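换了洗发水之后的一点碎碎念

上个月终于把头发剪短了，从快到腰剪到锁骨，剪完走出门的时候风一吹，脖子凉飕飕的，居然有点想笑。

给我剪的是Margaux Perrin，在Iddale那条小街上开店，店里只有两把椅子，要提前很久约。她摸了摸我的发尾就问：你是不是每天都洗？我说是啊，不洗就塌。她说头皮越洗越急着出油，让我先改成隔天洗，水温调低一点，护发素只抹耳朵以下。

说实话前几天真的很难熬！早上照镜子，刘海一缕一缕的，只好全夹上去，戴帽子出门。第二个星期开始好一些了，到下午五点还能见人。

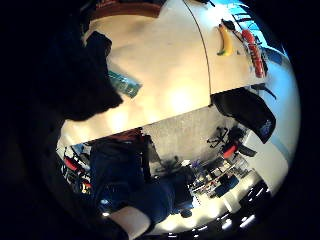
手边的桌子，桌面上光线很暖。

洗发水我也换了，从用了好几年的Astus换成Prunent的无硅款，117块一瓶，不算便宜，但是泡沫很细，味道淡淡的，有点像晒过的床单。缺点是洗完会涩，长发的朋友可能要多梳一会儿。我现在短了，吹干只要九分钟，以前要20分钟还得举到手酸。

还有人问我要不要去做Riviere那个头皮护理套餐，一次1,195块……我在前台翻了半天价目表，默默放回去了。Koen De Smet（跟我同一个办公室，头发比我还多）倒是做过一次，他说按摩那段舒服得睡着了，至于头发嘛，他自己也没看出什么区别。

所以我暂时就这样：隔天洗，温水，洗完先用旧棉T恤包一会儿再吹，不拿毛巾使劲搓。梳子换成了宽齿的，原来那把猪鬃的留着，等头发长回来再说。

下次约在十二月，想问问Margaux能不能修一点点层次，刘海我还在犹豫，你们要是有短发留刘海的经验，留言告诉我呀。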